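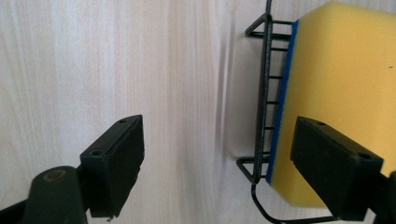
Section 4. Setting up the water softener

Read this section before you turn any valve. It covers the Dendinlow under-counter unit in a house with one kitchen and one bathroom. The box says setup takes "minutes." Set aside a Friday evening, and do it while the hardware store is still open.

4.1 Test the water first

Do not trust the hardness map on the back of the box. It gives one value for a whole county, and two streets in Toltberg can be on different wells.

1. Run the cold kitchen tap for two minutes.
2. Fill a clean glass and dip one test strip for one second.
3. Hold the strip level for 15 seconds, then compare it with the chart in daylight. Kitchen bulbs turn everything yellow.
4. Repeat with a second strip. If the two disagree by more than one color block, use a third.
5. Write the result inside the cabinet door. You will need it in 4.4.

Note: If the reading is already in the "soft" band, stop. Put the unit back in the box and return it. White spots on glasses can also come from too much dish soap, and a softener will not fix that.

4.2 Choose the spot

The unit needs a level floor, a power outlet and a drain. It weighs far more with salt in it than it does in the store, so put it where it is going to live.

1. Empty the cabinet under the sink. Take out everything, including the things at the back.
2. Check the cabinet floor for soft or swollen patches. Press hard with your thumb. If it gives, repair it first.
3. Slide the unit in with the lid hinge toward the wall.
4. Open the lid all the way. If it hits the sink bowl, you will not be able to add salt, whatever the brochure drawing suggests.

4.3 Connect the hoses

CAUTION: Shut off the main valve and open a tap until the flow stops. The small valve under the sink may not close fully in an older house. Check it before you rely on it.

1. Connect the blue hose to the port marked IN.
2. Connect the white hose to the port marked OUT. Earlier units shipped with both hoses white. If yours did, mark one with tape now.
3. Tighten by hand, then a quarter turn with a wrench. More is not better here, and a cracked collar is not covered by the warranty.
4. Run the drain hose to the standpipe and leave an air gap above it. Do not push the hose down into the drain.
5. Open the main valve slowly. Wipe every joint, wait ten minutes, and feel each one with a dry paper towel.

4.4 Salt and settings

1. Pour in pellet salt up to the line. Store-brand pellets are fine. Altard sells a "premium crystal blend" for this unit, and I have yet to see a reason to buy it.
2. Press SET until the display blinks.
3. Enter the hardness from 4.1.
4. Enter the capacity. The factory value is 2,000 gallons between rinses. Change it to 1,356. The higher number assumes conditions that I have not met in a real kitchen.
5. Set the rinse for 2 a.m., or any hour when no one runs a tap.
6. Hold SET for five seconds to save. If the display goes back to 300, it did not save. Do it again.

Note: The "Eco" mode stretches the time between rinses. It saves salt and lets hard water through at the end of each cycle. Leave it off for the first month and then decide.

4.5 First rinse

1. Start a manual rinse by holding RINSE for three seconds.
2. Listen for the drain. Silence for more than two minutes means a kinked hose.
3. When the cycle ends, run the cold tap until the water is clear. A slight yellow tint at first is normal. A salty taste after the second glass is not.
4. Test again with a fresh strip.

If you see error 174, the manufacturer's help page tells you to replace the valve head. Try unplugging the unit for a minute first — that cleared it on both units I have set up.

4.6 What to expect

Soap will lather sooner, and scale already in the kettle will stay there until you remove it. Claims about better skin and brighter laundry are on the Mao leaflet packed with the unit — judge those for yourself.

Corrections to this section go to Jiahui Peng. Section 5 covers the yearly cleaning of the salt tank, best done in November.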